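Moving a packing bench to a shared arm: how we set it up at Rurnik

These notes cover the small-parts bench at Rurnik, where one arm now does the lifting and placing of parts baskets that two packers used to do by hand. They are meant for supervisors at our other sites who will go through the same change. The wiring and safety paperwork are in a separate guide.

Before you start

Spend one full shift at the bench with the people who work it. Write down every time a basket is picked up, where it goes and who moves it. At our bench the count came to 356 moves in a shift. Most were short: pick up, turn, put down. Those are the moves to hand over. Checking the parts, dealing with short orders and talking to the warehouse stayed with the packers.

Tell the crew what is planned before any equipment is ordered. We told ours in July, after the quote from Wallin had been signed, and that was too late. Jaanus Stankevičius, the shift lead, spent the next month answering questions about hours that we should have answered ourselves.

Step 1. Set up the task in simulation

Build the bench in the simulator first and keep it plain. You need the table, the arm and one basket. Leave out the shelving, the label printer and the chairs until the basic reach works. Set the table height from a tape measure, because the drawings for our bench were wrong by 21 millimeters.

Place the basket near the middle of the table and bring the closed fingers down beside it. Stop while they are still over bare wood and check the approach from the packer's side.

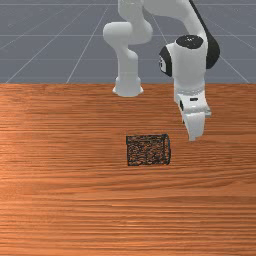 Bench model in the simulator: fingers closed, tips above the tabletop to the right of the mesh basket.

Save this position under a name the packers will recognize. Ours is called "beside basket." Cristóvão Esteves had named the first set with letters and numbers, and the evening crew had to keep a sheet taped to the monitor to tell them apart.

Step 2. Let the packers change the path

Have each packer sit with the programmer and run the cycle on screen. Ask what they would do differently, and make the changes while they are there. Nokuthula Du Plessis asked for the drop point to be moved closer to the scale, which shortened her reach on every order. She also wanted the arm to wait higher up between cycles so she could see across the bench.

Plan on 60 minutes per person. Count it as paid work time and put it on the schedule.

Step 3. Write down who does what

Make one page for the wall. Ours reads:

Arm: moves full baskets from the infeed to the scale, moves empty baskets to the return rack.
Packer: checks parts, confirms weight, closes the order, clears a dropped basket after pressing pause.
Shift lead: restarts after any stop the packer cannot clear, writes it in the log.
Maintenance: changes fingers, changes speed settings.

Keep speed settings off the shift lead's list. When the orders pile up there is pressure to turn the speed up, and the packers are the ones who have to keep pace with it.

Step 4. Run side by side

For the first two weeks, keep the old staffing at the bench. One packer works with the arm and the other works by hand at the next table. Swap them at the midshift break. We cut this period short on the evening shift and had to go back and repeat it.

Step 5. Settle the jobs

Our bench went from two packers per shift to one. The second position moved to incoming inspection at the same pay grade, with training. Tâm La took the inspection job on days and now also handles the simulator files. Hòa Đàm stayed at the bench by choice.

Put the new job titles in writing before the side-by-side period ends. Also tell people what happens to overtime. Ours dropped, and for two of the crew that mattered more than the change in duties.

Problems we ran into

Basket catches on the return rack: lower the release point in small steps and test with an empty basket.

Packer waits on the arm: check that the infeed is being loaded from the left.

Stops not in the log: keep the log at the bench. We had it in the office at first.

Send changes to the bench model to Tâm before loading them on the floor.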